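The Folding Rule

The rule book at Planthorpe ran to nearly 100 pages, and the rule I loved best was number 6, which I had written myself one wet January and which everybody else in the building thought was fussy. It said that a cloth must be folded the way you would fold it for somebody you were fond of. My supervisor wanted it taken out. She said you couldn't measure fondness, and I said no, but you could certainly tell when it was missing, and we left it there for the better part of a winter, with her little pencil question mark in the margin.

We did our folding at the long dark table, hour after hour, so that Arthur could learn from it. (Arthur was the system, not a man, although I did once set out a mug for him.)

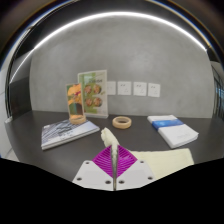
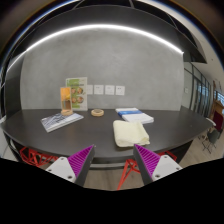
Yellow cloth practice at the long table, hand-held gripper, rule 6 in force.

The other rules were sensible and I had no quarrel with them. Keep your path clear of the books. Close the fingers slowly. If you fumble, let the fumble stand and carry on, and write it in the log afterward with the time beside it. That last one had come down to us from the Proltetti office, where they were strict about such things, and it took me longer to learn than all the rest together. I was raised by a woman who ironed dish towels! When I dropped a corner, everything in me wanted to start over and pretend I hadn't.

My first month I did just that. I'd drop a corner, stop, shake the cloth out, and begin again, and only the nice ones went into the log. I thought I was being helpful, the way you think you're being helpful when you tidy somebody's desk for them. Then one afternoon, a little after 4, my supervisor came down with a chair and sat beside me and asked how many I had thrown away. I told her I didn't know, and that was the trouble, of course, right there.

She wasn't angry. I would have preferred it, I think. She asked me to picture a child who had only ever been shown perfect folds, and what that child would do the first time a corner slipped. I said the child would probably stand there. She said yes, it would stand there, possibly for a very long time, and some poor person in Drostatthorpe would be waiting on their towels.

So I went back through the log and wrote on every page I had spoiled, in ink, that it was incomplete and that the fault was mine. It took two evenings and most of a tin of shortbread. After that I fumbled openly. I pinched too much and bunched it, I missed the edge, I made a fold so lopsided it looked like a hat, and I put down every one of them with the time beside it.

In the spring they sent Arthur's first folds over for us to look at, and we all crowded in to watch, coats still on. He lifted a corner and lost it. I held my breath, I really did, like a mother at a school play. He waited about as long as I would have, and then he reached a little lower and took hold again and brought the corner over, and smoothed it once with the side of the finger.

Nothing in the book said to smooth it. I looked at my supervisor and she was looking very hard at the screen.

When the new edition of the rules came around, I turned straight to number 6. The wording hadn't been touched. Somebody had rubbed out the pencil mark, not very well, and you could still see the curl of it if you tipped the page toward the window.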